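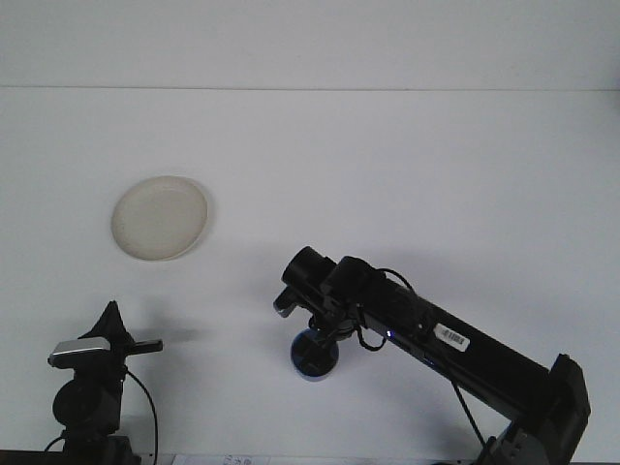

A plain plate on a white table.

I caught Yevhen Panasiuk on his lunch break, 14 auditions into a slow June. He's been acting for two years, and his agent at Koltach still rings him every morning. "Mostly to say there's nothing," he laughs.

So what changed? Self-tapes, he says. "I did 52 last year and met one casting director – one!"

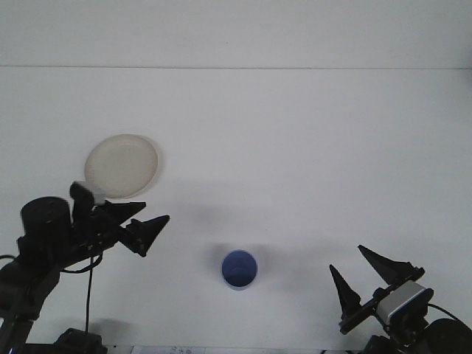 The plate again, with a small blue cup.

I asked if he'd go back to Otine, the tiny theatre where he started. "Tomorrow, if they'd pay my train fare."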